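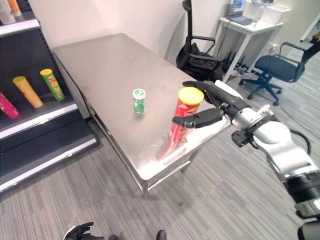
Running the approach-offset test on cans

Quick version of how we do the offset test in the Barnemcombe lab. Vira Karpenko asked for this in May, sorry it's rough. Assumes the arm is homed and you can already jog it.

What it measures: how far off the hand can be before closing on a can stops working. We save the error at the moment just before the fingers shut, then score the lift. That's the whole method. The paper calls it "pre-closure offset", same thing.

What you need

Steel table, wiped down
One tall can as target (Pringles is fine), lid on
One shorter container as distractor
Fuvell logger, version 3 or later
Spare cans on the shelf for swaps

Step 1. Place the target

Target goes toward the front edge of the table, distractor further in. Leave enough gap for the fingers to open all the way. If they brush the short one on the way in, trial is void - reset and go again.

Watch the reflections. Polished steel throws the can color back up at you and the Stullier detector will happily draw its box around can plus reflection. Box comes out too tall, center too low. Check the overlay before you move anything. If the box bottom sits below the can base, raise the reflection cutoff one notch and re-detect.

Step 2. Go to pre-grasp and stop

Bring the hand in from the side, open, upper fingers across the top of the can and thumb forward along the front. Do NOT close yet. Hold for 2 seconds so the arm settles, otherwise you're logging wobble.

Check the cable at the wrist. Needs a loose loop. Tight cable pulls the wrist over and you get a nice clean bias that looks like a result. Lost a full afternoon to that.

Step 3. Add the offset

Pick the next row from the offset sheet and apply it sideways only. Five offsets per can, six trials at each. Don't do them in order. Use the shuffled list, the sheet has it in the second tab.

Step 4. Close, lift, score

Close at the slow setting. Lift straight up, hold, put it down. Score it:

held - can stays put in the hand
slipped - moved but didnt fall
dropped - obvious
knocked - went over before the fingers closed

Keep knocked seperate from dropped. Early on we lumped them and the curve made no sense. Knocked is an approach problem, dropped is a grip problem.

Step 5. Swap and repeat

Next can off the shelf, same spot on the table. Re-run detection every swap, even if the cans look identical. Labels change the box more than you'd think.

What we got

Small offsets hardly matter. Success stays flat, then falls off fast once the thumb lands past the side of the can. Most of the failures out there were knocked. Slowing the final approach helped with those, did nothing for slips.

The Chisholm planner was worse at the large offsets, but we only ran it on one can so don't quote that yet.

Logs go in the shared folder, one file per can. Put the cutoff value in the file name or I can't use it.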